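# ¿Qué es un visado y por qué hay que pedirlo?

Cuando uno sale de viaje a otro país, además de la mochila y los bocadillos (¡que nunca sobran!), a veces necesita un permiso para entrar. Ese permiso se llama visado.

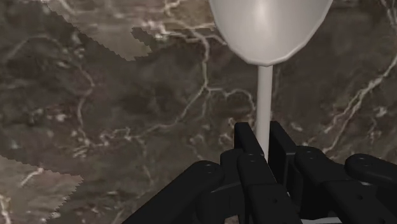
Pregunta Jennylyn Tan si no basta con el pasaporte. Pues depende, Jennylyn: el pasaporte cuenta quién eres y de dónde vienes, y el visado es el «sí, puedes pasar» del país que te recibe. Puede ser una pegatina, un sello o un papel que llega por correo electrónico.

Casi todos los visados caducan, como los yogures. Si el tuyo dura 59 días, el día 59 ya tienes que estar cruzando la frontera, aunque te queden castillos por ver y te hayas hecho amigo de medio pueblo. Algunos se pueden alargar, pero eso se pide antes de que se acaben, en una oficina y con bastante paciencia.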